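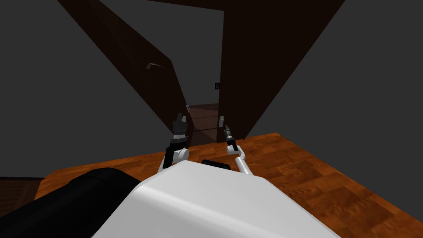 Ovidiu Avram reckons the drill is too loud, the first mine is too easy and the second mine is an act of spite, and he would like it known that he has now finished both and wants more. He has been playing preview builds of Furadora since the title screen was a rectangle, and we have learned to take that sort of thing as praise.

FURADORA DIGS ITS WAY ONTO THE AMSTRAD CPC THIS SEPTEMBER

New mining game from Orkeck to be released on disk, on cassette and as a download

Orkeck is pleased to announce Furadora, a single-player digging game for the Amstrad CPC, to be released in September. It is our first new game in quite a while, if you don't count the one we announced last time, and we would prefer that you didn't.

You play the driver of a drilling machine working the played-out mines underneath Clilleditz, a mountain town that has sold its view, its railway and most of its cows, and would now like to know whether there is anything left downstairs. There is. It's mostly rock. In among the rock there is ore, which pays, and water, which doesn't, and every now and then a pocket of gas that has been waiting a long time for somebody to come along with a hot drill bit.

The game has 70 screens spread over 7 mines. Each screen is a single static picture, with no scrolling. We did try scrolling. It looked terrific for as long as the drill stayed where it was, and then somebody pressed left. The flip-screen approach suits the game better in any case, as a good part of the fun lies in working out where the water you've just let go on one screen is going to turn up on the next.

HOW IT PLAYS

The drill goes left, right and down. It doesn't go up. To get back to the surface you need to reach a lift, and the lifts are where the original miners left them, which was handy for the original miners. Dig straight down after the first shiny thing you see and you will find yourself at the bottom of a very neat hole with time to think about it.

Rock comes in several kinds. Clay is quick to dig and slumps behind you. Slate is slow and holds its shape. Granite will blunt the bit, and a blunt bit makes everything else slow as well. Loose boulders will sit quietly above your tunnel until you've passed beneath them, or until you haven't. Water runs downhill, fills whatever it finds and drowns the engine, but it also cools the bit and will float a boulder out of the way if you have set things up properly. Players who have been at it for a while start flooding tunnels on purpose. Players who haven't will flood them too.

Each shift ends when you ring the bell at the lift, when the fuel runs out, or when something lands on you. Ore is weighed, fuel is deducted, and the mine company takes its cut for the use of its lift, its bell and its air. What's left can be spent on a harder bit, a bigger tank or a lamp that shows a little more of the rock ahead. There isn't enough money in any one mine to buy all of them, and you'll go into the next with whatever you picked. We have had long and heated talks about the lamp. Our view is that the lamp is for cowards, and that you should buy the lamp.

There is a password at the end of every mine, so nobody will be asked to leave the computer on overnight with a note stuck to it.

THE KÄLIN EDITOR

Also on the disk version is Kälin, the same level editor we used to build the game. It was written in a hurry, as a tool for our own use, and it has all the charm that suggests. Deleting a whole screen and saving a whole screen used to be on neighbouring keys. They have since been moved apart, following an afternoon we don't discuss.

For all that, Kälin is a proper editor. You can place rock, ore, lifts, water and gas, set the fuel, name your mine and test it on the spot without leaving the program. Finished mines save to disk as small files that can be passed around and loaded from the main menu. The cassette version doesn't include the editor. We built one that did, and loading it took long enough that our tester went out for milk, came back, and decided to go out again for bread.

A printed guide to Kälin comes with the boxed disk. It covers the whole editor apart from one menu option, which we no longer remember adding. It seems to be harmless.

SOUND AND PICTURES

Furadora runs in the CPC's chunkier, more colourful screen mode, and we've tried to make good use of the palette. Each mine has its own set of colours, from a respectable brown at the top through to a purple that has no business being underground. Colour is there for a reason: clay always reads lighter than slate, and gas pockets give themselves away with a slight difference in shade that you'll be able to spot on a colour monitor. Those with a green screen will find a separate setting in the options, with patterns in place of colours. It was tested on a real green screen by someone who now sees stripes when he closes his eyes.

There is a tune on the title screen, a different one for the shop, and a short, sad one for when you drown. During play you get the drill. The drill sound changes with the rock, and after an hour or so most people can tell what they're cutting through with their eyes shut. Mr Avram's remarks on the volume have been noted, and the options screen now has a "quiet drill" setting. It is roughly as quiet as a lawnmower two doors down.

Joystick and keyboard are both supported, and the keys can be redefined. We suggest not putting "self-destruct" next to "down". There is a self-destruct. It's for those neat holes mentioned earlier.

WHY THERE IS A HARD MODE

There wasn't going to be one. The early mines in Furadora were tuned by the same few people playing them over and over, and by the end of spring we thought the whole game was a gentle stroll. Then we handed it to fresh players at a club meet and watched them die on the opening screen, a screen which contains no hazards. (There's one now. It's a sign explaining the controls, and you can dig through it.)

So the difficulty we'd been playing at became hard mode, and a normal mode was made for the public. Normal gives you 4 drills per mine and a full tank at every lift. Hard gives you a single drill, a tank that's never quite full and a foreman who comments on your work at the end of each shift. The foreman's remarks were the easiest part of the game to write. We simply took down what was said in the room.

There is no easy mode, although normal mode will offer you a free lamp if you drown often enough on the same screen. You may refuse it. The foreman approves of that, and he doesn't approve of much.

WHAT YOU'LL NEED

The disk version needs a CPC with 128K of memory. The cassette version will run on a 64K machine, with the same mines but without the editor, the shop tune and a short animated scene involving a goat. Both versions have been tried on original hardware and in the common emulators, and they behave the same on all of them, with the exception that emulators don't get warm enough to dry your socks on.

RELEASE DETAILS

Furadora will be available in September as a boxed disk, a boxed cassette and a digital download. The download includes both the disk and tape images, along with the guide as a file you can print out or ignore.

The first run is limited to 90 boxed copies, disk and cassette combined. We'd love to say that this is to create an air of mystery and luxury. It's how many boxes the printer had card for. If they go quickly we'll look at a second run, in whatever card is going. The boxes are full-size, in the old style, and contain the game, the printed guide (disk only), a fold-out map of the mines under Clilleditz and a pay slip made out for a rather small amount.

The map is accurate, with the exception of the deepest mine, where the surveyor is said to have lost interest. Players may draw that part in themselves. We'd be glad to see what they come up with, and glad too of any mines built in Kälin, the best of which we hope to gather on a follow-up disk if people send in enough of them. Please play your own mine to the end before you post it to us. We'll know.

A playable preview with the opening mine from the game can be requested now by reviewers, club newsletters and anyone who runs a website about old computers that has been updated since the old computers were new. Preview copies are complete up to the first password. Entering that password will get you a message from the foreman.

ABOUT ORKECK

Orkeck makes new games for old home computers, in the evenings and at a pace that matches the loading times. The group handles its own code, graphics and music, and folds its own boxes. Earlier work has been described by players as "hard but fair" and also as "hard".

NOTES FOR EDITORS

Screenshots, box art and the title tune are available on request. The name is Furadora, one word, and is stressed wherever you like. Kälin takes the two dots; the game itself can't display them, so please don't write in about the menu. Review copies on cassette can be supplied, but allow extra time for postage — and then for loading.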